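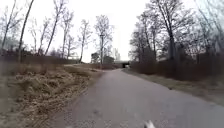
Machala path towards the underpass, grass bank on the left, shrubs on the right.

Pre-acceptance safety checklist: Prenora path patrol unit
Supplier: Plusteo
Client: Vovville parks and paths office
Inspector: Annag Gillies
Supplier's operator: Matěj Trnka
Date of trial: Mar 27, 2022
Ratings: P = pass, C = pass with comment, F = fail, N = not tested

1. Before the run

1.1 Housing closed, all screws present. P

1.2 Emergency stop button reachable from both sides. C
Comment: Reachable, but the button sits lower than on the drawing sent with the offer. Drawing to be corrected.

1.3 Remote stop tested at walking distance and at the far limit given in the manual. P

1.4 Battery charge recorded at start and end. C
Comment: Start value written down. End value read from the supplier's tablet only, as the display on the unit had gone to standby.

1.5 Serial plate matches delivery note. F
Comment: Plate ends in 161, delivery note in 159. Trnka states that the unit was swapped before shipping. Written confirmation required from Plusteo.

2. Route

2.1 Path wide enough for the unit and one person to pass. P

2.2 Surface firm and free of steps. P
Comment: Asphalt, with some grit. No kerb on the bank side, and soil and grass come over the edge in places. See 3.2.

2.3 Line of sight for the operator. C
Comment: Good on the straight. The opening of the underpass shows dark from a distance and the operator can't judge whether anyone is standing inside. Operator to go ahead on foot until item 3.5 is closed.

2.4 Radio link held over the whole route. N
Comment: Tested up to the underpass only.

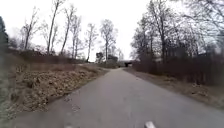

Machala path, a painted white mark on the asphalt at the near end.

3. Moving tests

3.1 Unit holds its set distance from the path edge. C
Comment: Held on the bank side. On the verge side it drifted inwards twice and corrected without help.

3.2 Unit detects a ragged edge as an edge. P
Comment: Offer text says "kerb or painted line". Vilém Pešek (Plusteo) confirms by telephone that neither is needed. The offer should say so.

3.3 Painted marks don't cause braking or swerving. P
Comment: Passed over at low and normal speed.

3.4 Stops for a person stepping out from the side. P
Comment: Carried out with Trnka as the pedestrian. Stopping distance inside the limit each time. Not repeated with a child-sized dummy. Supplier to provide one.

3.5 Behaviour on entering shade. N
Comment: Sky was overcast throughout, so the change of light was weaker than it would be in sun. To be tested at the underpass on a bright day.

3.6 Behaviour beside full foliage. N
Comment: Most trees and shrubs along the route are bare. Macarena Nieto has asked for a second run in September with growth over the verge. Agreed in principle, cost not settled.

4. Service terms

4.1 Inspection interval stated. P
Comment: Every 1000 operating hours. Counter can be read without opening the housing.

4.2 Response time to a fault report. C
Comment: 48 hours in the offer, with no word on public holidays.

4.3 Manual supplied in the client's language. F
Comment: Chapter on charging missing.

Result: not accepted at this stage. Items 1.5 and 4.3 to be closed in writing. Items 2.4 and 3.5 to be tested on site before any running without an operator.

Copy to: Ľubomír Vondráček, Vovville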